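Wurzelkanalspülung

Die Wurzelkanalspülung (auch Kanalirrigation) ist ein Arbeitsschritt der Wurzelkanalbehandlung. Ziel: Gewebereste, Dentinspäne und Bakterien aus dem Kanalsystem entfernen, auch dort, wo keine Feile hinkommt. Seitenkanäle, Isthmen, apikales Delta.

Spüllösungen
Standard ist Natriumhypochlorit, meist 1 bis 5 %. Löst organisches Gewebe, wirkt antibakteriell. Den Smear Layer entfernt es nicht, dafür EDTA (17 %) oder Zitronensäure. Chlorhexidin als Ergänzung, aber nie direkt nach Hypochlorit, sonst brauner Niederschlag. Zwischenspülung mit Kochsalzlösung oder Alkohol. 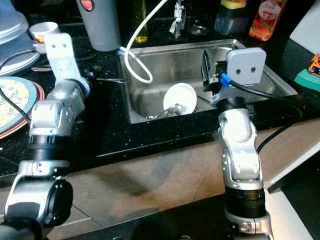 Durchführung
Immer unter Kofferdam. Kanüle mit seitlicher Öffnung, darf nicht klemmen, Abstand zur Arbeitslänge 1 bis 2 mm. Wenig Druck, Kanüle leicht auf und ab bewegen. Nach jeder Feile neu spülen. Aktivierung per Schall oder Ultraschall verbesert die Reinigung im apikalen Drittel, übliche Angabe sind 3 Zyklen zu je 20 Sekunden.

Komplikationen
Überpressen von Hypochlorit über den Apex: sofort starker Schmerz, Schwellung, Hämatom, selten Nekrosen. Therapie symptomatisch, Kühlung, Schmerzmittel, engmaschige Kontrolle. Bei Augenkontakt ausgiebig mit Wasser spülen, dann augenärztlich vorstellen.

Studienlage
Uneinheitlich. Eine Erhebung aus Fistholm (109 Zähne) fand keinen Unterschied zwischen Schall und Ultraschall, eine grössere aus Luik mit 221 Zähnen einen kleinen Vorteil für Ultraschall. Nachbeobachtung in beiden Fällen kurz, Vergleichbarkeit daher eingschränkt.

Stand: 2020-09-22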